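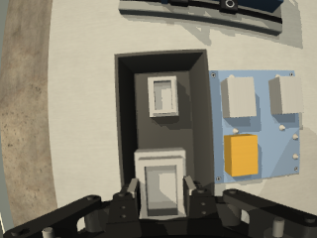 Does Skuvinon need an internet connection to play?

The story campaign runs fully offline once the game is installed. A connection is needed for online co-op, for the weekly trial boards and for downloading updates.

6 min read

Skuvinon is a third-person action adventure set in the flooded port city of Storkau. You play as a salvage diver who comes back to the city after a long absence and finds the lower districts under water and the upper ones under the control of the Hovland Company. The campaign covers four districts, and each one opens up as you restore the old canal locks between them.

The game is developed and published by Rollcombe. This page covers the standard edition for home computers and current consoles.

The story

Storkau was built on tidal flats and kept dry by a ring of pumps. The pumps were shut down during a labor dispute and were never fully restarted. By the time the game begins, most of the people who could leave have left. Those who stayed live in the bell towers, on the roofs of the grain exchange and in a line of barges tied up along the old fish market.

Your character is hired to recover a set of engineering plates from the drowned pump stations. The Hovland Company wants the same plates. Early missions let you work for either side, and several characters will remember which jobs you took. There are 2 endings. The choice between them is made late in the last district, and the game writes a separate save before that point so you can go back and see the other one.

Exploration and movement

Storkau can be crossed on foot, by rope line or by boat. The water level changes with the tide, and the tide follows the in-game clock. At low tide, streets and cellar doors open up that cannot be reached otherwise. At high tide, you can take the boat over walls and into upper courtyards. A tide chart in the pause menu shows the next change, and any dry bench can be used to wait for it.

Diving uses a single air tank at the start. Tank capacity goes up as you find valve parts, most of which are in optional areas. Air is not used up while you are reading a document or looking at the map.

There are 1,808 salvage items in the full city. Most are ordinary scrap that can be sold or broken down for parts. The rest belong to named collections, and a finished collection adds a room to your barge.

Combat

Combat is close range for the most part. The starting tool is a boat hook, which can trip enemies, pull shields away and knock people into the water. Later tools include a line launcher, a flare pistol and a weighted net. Each tool has its own upgrade path, and upgrades can be refunded at the workbench at no cost.

Enemies in the open city can nearly always be avoided. A few story missions require a fight. On the lowest difficulty setting, these can be skipped after one failed attempt.

Co-op

A second player can join at any point after the first lock is repaired. Co-op supports 2 players, either online or on the same screen. The second player keeps any tools and money earned, but story progress is saved only for the host. On a shared screen, the view splits when the players move apart and joins again when they are close together.

Online co-op works between platforms. Both players need their own copy and the same version of the game.

What is included

The standard edition includes the full campaign, all four districts, the co-op mode and the trial boards. The trial boards are short timed courses using areas from the campaign. A new set is posted every week and the old sets stay available.

The soundtrack and the digital art book are sold separately. There are no in-game purchases. Boat paint, coats and barge furniture are all found or earned during play.

Languages

Spoken dialogue is in English and German. Menus and subtitles are also available in French, Spanish, Italian, Polish and Brazilian Portuguese. The spoken and subtitle languages can be set separately.

Accessibility

Subtitles come in four sizes with optional speaker names and a solid background. All controls can be remapped. Button holds can be changed to single presses, and the rapid-press prompts can be turned off. Camera sway in the boat is on by default and has its own slider. A high-contrast mode outlines ladders, rope points and air pockets.

System requirements

The computer version needs a 64-bit operating system, 16 GB of memory and more than 100 GB of free space on a solid-state drive. The game will start from a hard disk drive, but loading between districts is slow and some surfaces may appear late. A controller is recommended. Keyboard and mouse are supported, including in menus and on the map.

Console versions offer a quality mode and a performance mode. The setting can be changed during play without a restart.

Saves and updates

The game saves automatically at benches, locks and mission steps. Manual saves can be made anywhere outside of combat. Saves carry over between the computer version and the consoles through a free Rollcombe account. The account is optional for solo play.

The May update added the photo mode, a second layout for left-handed controller use and a fix for the missing collection item in the grain exchange. Players who started before the update do not need a new save to pick it up.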